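Home | Agendas | Minutes | Clinics | Contact

Butholm Public Health Board
Minutes of the regular meeting, Sun 10 November

The chair opened the meeting once the heating had been persuaded to work. Minutes of the previous meeting were approved with one correction: the Grokthorpe clinic is on the north side of the river, where it has been for the past 5 years.

Flu and Covid boosters. The clinic lead reported 3,285 doses given so far against a target of 4,000. Of these, 1,529 were given at Grokthorpe, which has the worst parking and the best turnout. A member asked whether the two were connected. This was not pursued.

Waweru mobile unit. The unit missed two stops owing to a flat tire and one owing to a disagreement about where the stop was. Staff will print a map. The board noted that it had asked for a map in February.

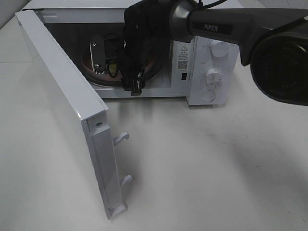
Public messaging. The new leaflet has been praised by everyone who wrote it. Residents found the phone number hard to read, and those who managed to read it reached the Parnenetti garden center. A corrected version goes out this week. The garden center has been very decent about it and has booked several people in for boosters — they will need to be rebooked with us.

Masks in waiting rooms. Discussed at length. The current policy (encouraged, available at the desk) stays in place. Two members asked that their disagreement be recorded, though they disagreed in opposite directions.

Public comment. One resident asked for evening appointments. The board agreed in principle and will look at staffing, a phrase the resident said she had heard before.

Actions: print map; reissue leaflet; cost out evening hours at Grokthorpe.

Meeting closed at 4:40 p.m.

Last updated: Monday
2 comments | 7 shares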